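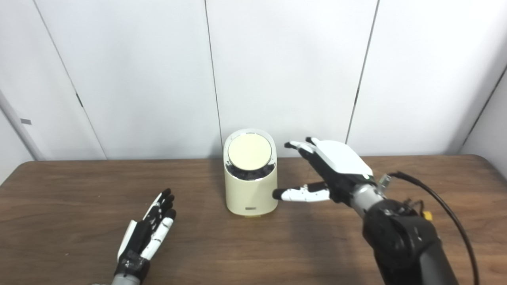
## Rules for hands that work near household objects

Since March I have been responsible for the written practice that governs manipulation work at our bench in Westano. The document had grown to 20 pages, and operators had stopped reading it. Jocelyn Chan and I have reduced it to 3, and I set out the main points on this blog for colleagues at other sites who have asked for them.

The task used throughout the new text is a small one: a robot hand and a countertop trash bin with a round lid. Beverley Naylor objected that a bin was too simple to carry a standard. I take the opposite view. A lidded bin is light, it slides easily, and its lid has a hinge that can be damaged by a careless finger. Most of the errors in our log can be made with it in a single morning.

The following rules apply before any motion is commanded.

- The object stands alone on the table. Tools, cups and paperwork are removed.
- The operator states aloud which hand will act. The other hand is parked open, clear of the object, and remains parked until the run is closed.
- Cables on the acting arm are checked by eye for slack through the whole reach.
- The approach is made with one finger extended. Contact with a closed fist is not permitted.

The second rule caused the most debate. Zhiqiang Shen argued that the idle hand should be withdrawn below the table edge, and his reasoning was sound as far as collisions are concerned. We decided against it. An operator who can see both hands is better placed to notice that the wrong one has begun to move, and the log contains 7 entries of that kind.

Contact has its own section. A lid is to be treated as a moving part with a limit, and a finger may not go on pressing once that limit is reached. With the lid raised, the fingertip often ends up close to the hinge – the place where the least force does the most harm. The operator must then hold position, record the contact point, and withdraw along the line of approach. Anything inside the bin is left alone unless the run sheet names it.
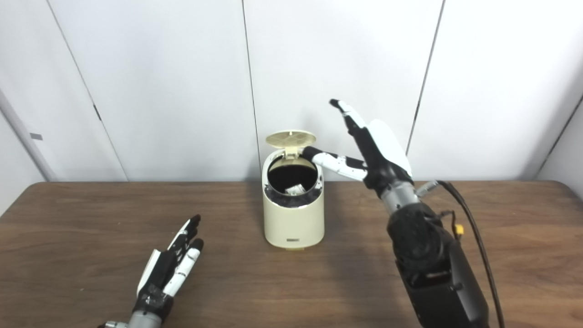 ## Records and review

Each run receives a number and one line of plain text. We are now at run 1271, and almost all of the useful corrections to the rules have come from those lines. Parvaneh Hosseinzadeh reviews them monthly and may suspend any rule that operators are found to be working around, pending a rewrite.

Two questions remain open. The first is whether liners should be fitted for every run or only where the run sheet calls for them. The second concerns the Gauthier site, where the tables are lower and the parked position will have to be defined again. Reynaldo Calimlim is preparing a draft, and I will post the revised wording when he has sent it.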